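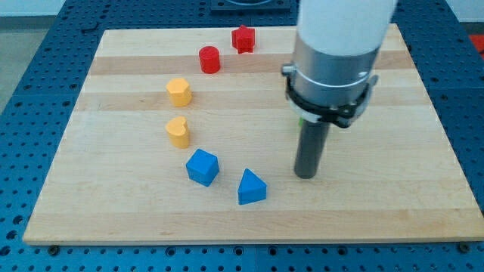
図3-1 メープル集成材の天板

## 3. オイル仕上げと初期設定

本章では、Jurerell作業台シリーズの木製天板に対するオイル仕上げの手順を示す。対象は無塗装で出荷された天板に限る。ウレタン塗装品には適用しない。

### 3.1 準備するもの

- Tasent 木部用オイル(別売)
- 研磨紙 #240、#400
- 綿の布(糸くずの出ないもの)
- ニトリル手袋
- ふた付きの金属缶と水

> **注意** 作業は換気のよい場所で行うこと。火気を近づけない。

### 3.2 下地の調整

1. 天板の上の物をすべて取り除き、乾いた布でほこりを拭き取る。
2. #240の研磨紙を当て木に巻き、木目に沿って研磨する。木目と直角に動かすと傷が残る。
3. 固く絞った布で表面を湿らせ、完全に乾燥させる。
4. 毛羽立った部分を#400で軽く研磨する。
5. 研磨粉を掃除機で吸い取り、木口に残った粉は刷毛で払う。

> **補足** 接着線に段差が認められる場合は、研磨で修正せず販売店に連絡する。

### 3.3 塗布

1. オイルの缶をよく振り、少量を布に取る。
2. 裏面、木口、表面の順に薄く塗り広げる。裏面を省略すると、反りの原因となる。
3. 20分間放置する。
4. 表面に残ったオイルを乾いた布で完全に拭き取る。拭き残しはべたつきとして残る。
5. 一晩乾燥させた後、手順1~4を繰り返す。塗布は合計3回とする。

> **警告** オイルの染み込んだ布は自然発火するおそれがある。使用後は直ちに水を張った金属缶に入れ、ふたをすること。丸めて放置しない。

### 3.4 固定金具の取り付け

1. 天板を裏返し、長穴付き金具を下穴に合わせる。
2. ねじを長穴の中央に仮締めする。
3. 台枠に載せ、四隅の位置を確認する。
4. 前側の金具を本締めする。後側は天板が伸縮できる程度に締め、半回転戻す。

> **注意** 電動ドライバーを使用する場合は、トルクを最低に設定すること。下穴がつぶれた場合は補修用ねじ(部品番号1,354)を使用する。

### 3.5 使用開始後の手入れ

初回の塗布から一か月間は、水や油を長時間付着させない。日常の清掃は乾拭きとし、汚れが落ちない場合に限り中性洗剤を薄めて使用する。アルコールおよび塩素系洗剤は使用不可。

再塗装は、水滴をはじかなくなった時点で行う。手順は3.2の4以降に従い、塗布は一度でよい。

| 症状 | 処置 |
|---|---|
| 白い輪じみ | #400で研磨し、再塗装 |
| べたつき | 少量のオイルで拭き、直後に乾拭き |
| 木口の細い割れ | オイルを重ね塗りし、経過を観察 |
| 反り | 後側の金具を緩め、数日置いて再調整 |

改訂:2023年8月6日 塗布回数の記載を変更(担当 Everaldo Godoy)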